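The back room at Lurkanden has its floor, its desk and its fridge

Posted August 27, 2020

Well, we're in! Those of you who've been getting by with the narrow room at the front of the building (and sharing it with the printer, the coats and whatever had been delivered that morning) can start spreading out. The back room opened for use this week, and I've been in there with my laptop and a cup of tea pretty much every chance I got.

I know a lot of you stopped coming by over the spring and summer, and the last time you saw the place it had gray carpet tiles, a sink with no counter and a door you had to lift a little to close. So let me catch you up on what's been done, what hasn't, and where your lunch goes now.

The floor first, because it's what everyone asks me about on the stairs. It's wooden parquet, laid by Fomunwood, and it covers all 417 square feet of the room, wall to wall and right in under the fridge. We went back and forth on it for months. The cheap choice was more carpet tile, and I'll admit I was on the carpet tile side, mostly on account of the noise. Then we pulled up the old tiles and got a good look at what ten years of coffee does to the underside of a carpet, and I changed my mind on the spot. A wood floor you can sweep. If you drop your soup on it, you wipe up the soup and that's the end of the story.

It's a light floor, and I hadn't expected how much difference that would make. The room only gets direct sun late in the day, and it used to feel like four o'clock in November from the minute you walked in. Now I keep reaching over to switch off lights that aren't on. Along the wall under the desk there's a dark baseboard strip, which was a bit of an argument too (white was the other option), and I think dark won fair and square. It gives the floor an edge, and it won't show every bump from a shoe.
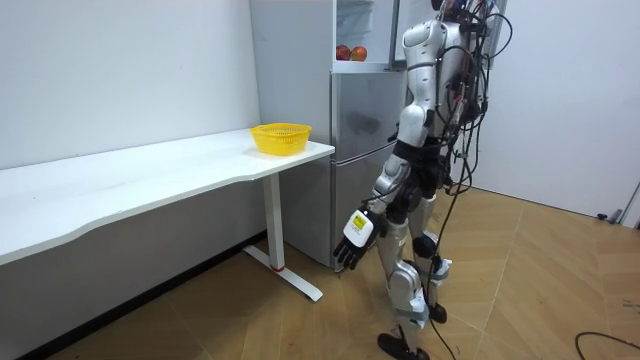
The fridge was the piece we waited on longest. The old one from the front room was never going to make the trip. It hummed, it froze lettuce, and the light had been out so long that people had stopped believing there was one. The new one is from Tastex, a two-door in brushed silver-gray, and it stands against the back wall just past the end of the desk. We had first planned it for the corner by the sink, and I'm glad that fell through, as the door would have swung straight into whoever was washing up.

A few words about using it, and then I'll leave you alone on the subject. Put your name on your food. There's a roll of tape and a marker on the shelf over the sink. Anything without a name goes out on cleaning day, including nice cheese. I have been told I'm too strict about this, and I've also been thanked for it by the people who remember the yogurt. Milk is shared, as before, and the milk jar for your change has moved with it.

One more fridge thing: please don't stack stuff on top of it. It needs to breathe a bit up there, and the old one was basically a bookcase by the end.

The long white desk

Okay, my favorite part. If you ever tried to work in the front room at the same time as two other people, you'll know the problem with the old tables. They were different heights, they didn't meet, and the gap between them ate pens. In the back room there's one long white desk running along the left wall, and you can put your stuff down anywhere on it and slide over if somebody turns up with a big roll of drawings.

It came from Mishra, the office clearance place, and we got it for $188, which I still can't quite believe. We'd set aside a good deal more than that. The legs are white metal with a T-shaped foot, so there's plenty of space to stretch out your own legs, and there's a small touch of red down where the leg meets the foot. I didn't notice it at all in the warehouse. I noticed it the first morning I was down on the floor looking for a dropped thumb drive, and I've been oddly fond of it ever since.

Getting it into the building was an evening's work. It went up the back stairs on its side, then it had to come down again so we could take the stair door off, then up once more, with a lot of "your end, no, YOUR end." If you helped with that, there's a drink waiting for you and you know where to find me. If you live on the second floor and heard the language, sorry!

Some of you have asked whether seats at the desk can be reserved. For now, no. We talked it over and everyone who came to the meeting liked it better as first come, first served, with the wall side of the desk kept clear at night so it can be wiped down. If it gets crowded we'll look at it again in November. Leave your notebook there while you get lunch, sure, but please don't leave it there until Thanksgiving.
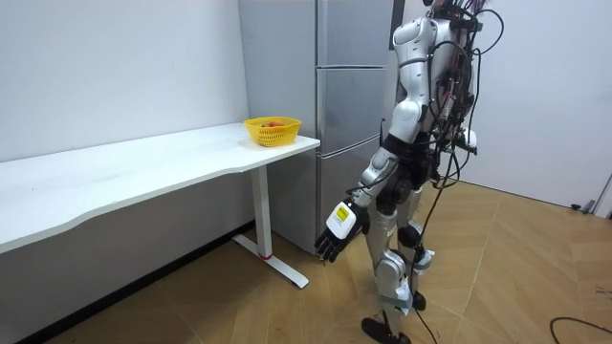 What it cost and what's left to do

The floor took most of the money, and that was always going to be the way. We'd been told to expect surprises once the carpet was up, and there was one, a low patch near the door that had to be leveled before the parquet could go down. It added 2 days to the job and a fair bit of dust to everybody's lunch. Apart from that, Fomunwood stuck to the price they gave us, they swept up every evening, and they put up with me coming by to look at it far more often than I needed to.

Monthly fees stay where they are. I'm putting that in its own paragraph so you'll find it.

There are still things on the list. The sink has its counter now, but the cabinet underneath has no door, so please be tidy with the dish soap and the sponges. The door to the hallway has been planed and closes the way a door should (I keep opening and closing it for fun), but it needs a coat of paint. The window blind is on order. We'd also like a coat rack, and if anybody has one in a basement that they'd be happy to part with, I'll come and get it myself.

Then there's the sound. I said I was worried about noise with a wood floor, and I was a little bit right. Chairs make a scrape when you push back from the desk, and you can hear it in the front room. I bought a pack of 50 felt pads and stuck them on everything with feet, and it's a lot better. There are leftovers in the drawer by the sink, so if you bring in your own chair, put pads on it before it touches the floor. Same goes for anything heavy you roll or drag in. Pick it up if you can, and lay down one of the moving blankets if you can't. They're folded in the hall closet, on the left.

Looking after the parquet

We had a sheet from Fomunwood on how to care for the floor, and I've taped it inside the hall closet, but it comes down to a broom most days and a barely damp mop when it needs it. No bucket sloshing. No spray polish either, unless you want to see me skate. If something spills, get it up right away and don't wait for the next person to do it. Wet umbrellas and boots stay on the mat in the hallway, please, and I'm going to find a bigger mat before the weather turns.

Hours are the same as for the rest of the building, and your old key works on the back room, so there's no need to come and find me for a new one. For the time being, use the hand sanitizer on your way in, keep the window open a crack while you're in there, and leave some space between you and the next person along the desk. It's a long desk. It can take it.

I had planned some kind of opening party, with a ribbon and those little sausages, and that will have to wait until we can all be in one room again. Meanwhile come by, have a look at the floor, and put something in the fridge. If you find anything wrong, a loose edge or a sticky drawer or a light that flickers, write it on the pad by the door and I'll get to it. Someone has already written "more hooks," and hooks are on the way.

Lurkanden Shared Workrooms | Contact us | © 2020 Lurkanden | Back to top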